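Family, Custom and the Law
Week 6 handout: Who gets to say you're married? 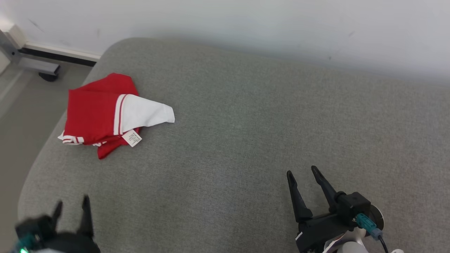 Last week we ended on the question of what a marriage is for, and most of you wrote "love" on your slips. That's a fine answer, and for much of human history it would have gotten you a pat on the head and a seat at the far end of the table while the grown-ups discussed the cattle. This week we look at permission: who has had the power to approve a marriage, who has lost that power, and who goes on behaving as if they still had it.

1. Three kinds of yes

Keep these apart in your notes, as the exam will not be kind to those who blend them.

Consent is the yes of the people getting married. Most legal systems now require it, at least on paper.

Approval is the yes of the family. It may have no legal force whatsoever and still decide everything, especially if the family owns the house.

Recognition is the yes of the state, or of a religious body, or both. It brings the boring goods: inheritance, hospital visits, tax status, the right to be asked what to do with the ashes.

A couple can have any one of these without the others. Two women who have lived together for decades may have consent and approval and no recognition. Two cousins pushed together over a land deal may have approval and recognition, and a consent that looks thin when you hold it up to the light.

2. The Quan household exercise

We will use the same made-for-class family all term. The Quans run a shop in the town of Futlow. The eldest son is 31 and unmarried, and his mother has noticed. He has been seeing a man from Stestgate for four years. His mother has met this man many times and calls him "your friend with the car."

Before Sunday night, write up to 300 words on one of the following:

The son agrees to marry a woman his parents like. Who has consented to what? Do not forget the woman. Every year half the class forgets the woman.

The son tells his parents the truth, and they accept it on condition that the neighbors never hear. Is that approval?

The son moves to Stestgate and says nothing to anyone. What has each person lost, and who would admit to it?

3. Pressure that leaves no marks

The law is decent at spotting force. It is poor at spotting a sigh. A parent who locks a door has done something a court can name. A parent who says "do what you like, I won't be here much longer" has done something most of us could name too, though we'd have trouble getting it into a statute.

Some writers argue that consent given under this sort of pressure is still consent, and that adults must be left to manage their own mothers. Others say a choice made to avoid losing your whole family is barely a choice. I lean toward the second view before lunch and the first one after it. You will need to pick one and defend it.

Notice that the pressure runs in more than one direction. Friends who insist that everyone must be open about everything, right now, at any price, are also asking for something – and they won't be the ones sleeping on a couch afterward.

4. Reading

The Jokeck packet, sections 2 and 4. Section 3 is on dowry disputes and is very good, but it is 43 pages long and I have met you.

Pay attention to the difference between "void" and "voidable" in section 4. A void marriage never existed. A voidable one exists until somebody with the right to complain does so. Plenty of marriages outside the law books work on the second principle.

5. Short paper

900 words, due in two weeks, on whether the state should recognize relationships at all or simply get out of the business. Last year's longest paper ran to 1,337 words and was about the author's brother's wedding. I enjoyed it very much and it received a C.

Bring section 2 to class on paper. Screens stay in bags.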